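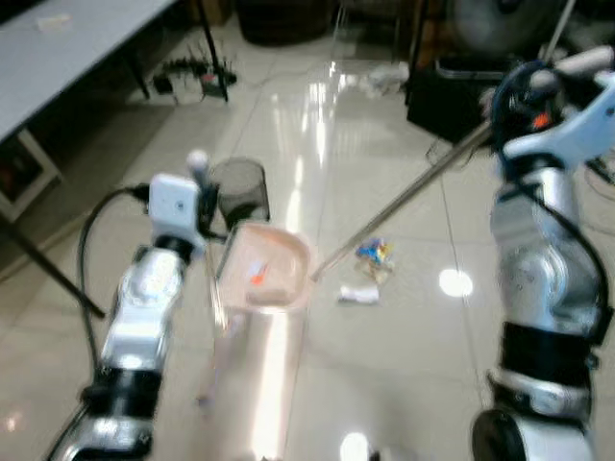

Switching to a pod system, one year in

November 2023

I bought my last box mod two winters ago and used it every day until the 510 connector got loose. I put off replacing it for a long time. The mod was heavy and it leaked in my coat pocket, but I knew how it worked and I had a drawer full of coils for it. When the screen started to flicker I gave up and bought a small refillable pod kit from the shop on the Dukenville road.

I vape 50/50 juice now, at 6 mg. In the big tank I was using 3 mg and a much thicker liquid, and I went through a bottle in a few days. The pod takes 2 ml at a fill. I was sure that would annoy me, and for the first week it did. I filled it at breakfast, again at lunch, and again before dinner. After I moved up to the higher strength I stopped reaching for it so often, and now one fill usually gets me through to the evening.

Flavor

This is where I had to change my habits. The dessert liquids I liked in the tank are mostly dull in the pod. There was a custard from Flarnum that I bought for years, and in this thing it tastes like warm milk and not much else. It also turned the coil brown in four days. Sweetener does that, and small coils have less room for it.

Fruit and menthol do better. I have settled on a Batista blackcurrant for the daytime and a plain spearmint at night. The blackcurrant is a little sharp when the coil is new -- give it half a day. I tried a Batista peach too and didn't finish it.

Tobacco flavors I can take or leave. The one I tried was dry and nutty and would probably suit somebody who just quit cigarettes. I quit in my thirties and don't want the reminder.

Coils and cost

I kept a note on my phone of what I spent. Over the year it came to 571 dollars, counting the kit, pods, coils and liquid. I never wrote down what the tank cost me, so I can't make a fair comparison, but I know I was buying twice as many bottles.

A coil lasts me around 14 days with the mint and a bit less with the blackcurrant. I let a new one soak for 20 minutes before I use it. The leaflet says five. I burned two of them by trusting the leaflet.

The pods themselves wear out as well. The rubber plug on the fill port gets loose, and then you get liquid under the pod and the draw starts to gurgle. Wiping the contacts with a dry paper towel helps for a while. When it comes back the next day, the pod is done.

Battery

It charges by USB-C and takes less than an hour. I don't get a full day out of it if I'm out of the house, so there is a cable in the car. I miss swapping batteries. With the old mod I carried a spare pair in a plastic case and never thought about it.

What's next

The shop in Troronside is supposed to be getting a slightly bigger kit in December, with the same coils and a larger battery. If it really does take the same coils I'll probably get one and keep this one as a backup -- I have three unopened packs and I'm not throwing them out.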